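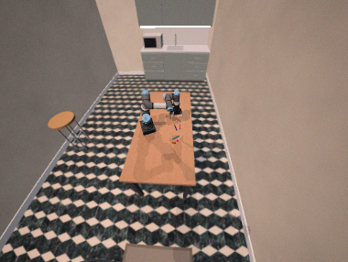
How do you show a robot arm a job without writing any code? A person steers the arm through the job by remote control, again and again, and the software learns from the recorded moves.

15/11/2019
By Amos Abernathy

Zandivel, the small robotics outfit in Blackwood, opened its teaching sessions to the public this fall, and the results are a lot of fun to follow. Visitors sit down with a hand controller and guide a simulated arm as it picks up short colored sticks from a tabletop. Every move of the arm and the gripper gets saved, and those recordings become the lessons.

The group collected 345 runs in October, all of them steered by people, and many of those people had never touched a robot before. A run lasts as long as it takes to lift a stick and set it down where the screen asks. Newcomers get 10 minutes of practice first, then they're on their own!

"You see folks lean in their chairs like they're playing a racing game," said Jericho Dimaculangan, who runs the sessions. "The first grab usually misses. By the fourth or fifth they've stopped thinking about the buttons."

Even the clumsy runs can be useful. When a driver overshoots, backs up and tries again, the recording has a recovery in it, and Dimaculangan's team wants plenty of those – an arm that has only been shown perfect grabs tends to get stuck the moment something goes wrong. Runs where the driver gives up are kept in a separate folder and left out of training.

Working in simulation lets the team change the room, the floor and the lighting between runs, and a dropped stick costs nothing. The harder part comes next. Zandivel plans to try the same lessons on a real arm at its Brenico Street workshop, where the sticks will roll, slip and bounce in ways the software may not expect.

There are 18 seats for the next round, with 2 controllers set up for left-handed drivers. No experience is needed, and children can take a turn with an adult beside them. Sign-up sheets are at the workshop's front desk and at the Blackwood library.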